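Soap, and How to Stop Drinking It With Your Eyes

Bar soap is cheap, lasts for weeks and asks for one thing in return: a chance to dry out between uses. Most households respond by parking it in a puddle. By July the bar has the texture of pudding, and someone in the family has switched to a pump bottle out of disgust.

The dish is usually to blame. A flat one with no way out for the water is a tiny bathtub. Look for holes, or bumps, or best of all both, so the bar sits up off the bottom and air gets under it. Looks don't come into it. I once bought a very handsome Flarico dish, solid all the way across, and it turned 2 good bars into paste before I demoted it to holding paper clips. 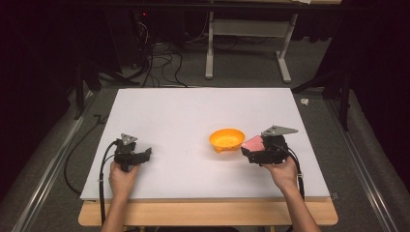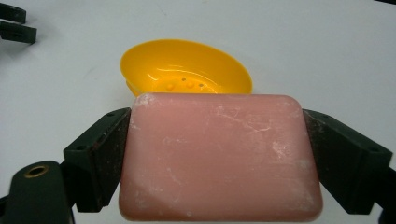 Chalky patches and white streaks on pink soap bother people more than they should. Rub the bar under warm water for a few seconds and see what's left. If the marks come back, wipe them off with a damp cloth or, my preferred method, wash your hands.

Clean the dish when you clean the sink. Tip out the sludge, poke the holes clear with a toothpick, rinse and dry. An old toothbrush gets between the bumps. Skip the scouring powder on shiny plastic -- it takes the shine off, and after that the scum has something to hang on to.

Slivers: press the old one onto the new bar while both are wet, then leave them alone overnight. My neighbor Sigrun Solheim keeps hers in a jar instead. She has been meaning to melt them down for years, and the jar is now almost 700 grams of good intentions.

Unwrap spare bars and keep them in the linen closet for a month before use. They get harder and the towels smell nice.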